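Garage & Workshop > Car Care > Before You Sell

Getting a Used Car Ready for the Lot

A dealer will knock money off for dirt long before looking at the engine. Most of the work below takes one Tuesday evening and things you already own.

Start with the floor mats. Take them out, shake them and wash them with dish soap and a stiff brush. Stand them against a fence until morning. Vacuum under the seats with the seats pushed all the way forward, then all the way back.

Pet hair comes out of carpet with a damp rubber glove. Drag it in one direction and pick up the rolls by hand.

For a smoky or musty cabin, leave an open box of baking soda on the floor overnight with the windows shut. Change the cabin air filter too. On most cars it sits behind the glove box and costs 15 dollars. 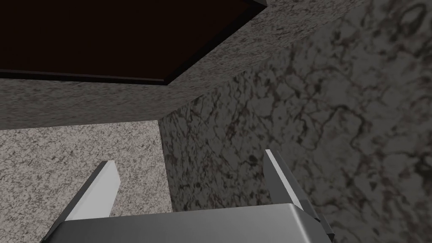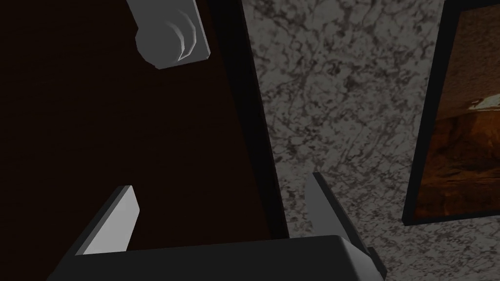
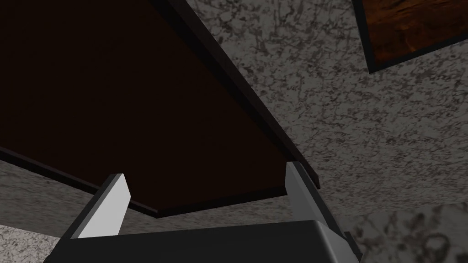
Cloudy headlights can be polished with plain white toothpaste and a soft rag. Tape off the paint first. It won't last forever - 2 or 3 months in strong sun - so finish with a coat of wax.

Sticker glue softens under a hair dryer on low. Peel slowly and wipe what's left with rubbing alcohol.

Put the service receipts in a folder, oldest at the back. Fulgencio Ponce sold his sedan at Brovham last October with 114 thousand miles on it, and the buyer spent more time on the folder than on the test drive.

Check that both keys work, and put a new battery in the remote if the button needs a second push. Clear your phone from the car's Bluetooth list and delete your home address from the navigation. Empty the trunk last, including the well under the spare.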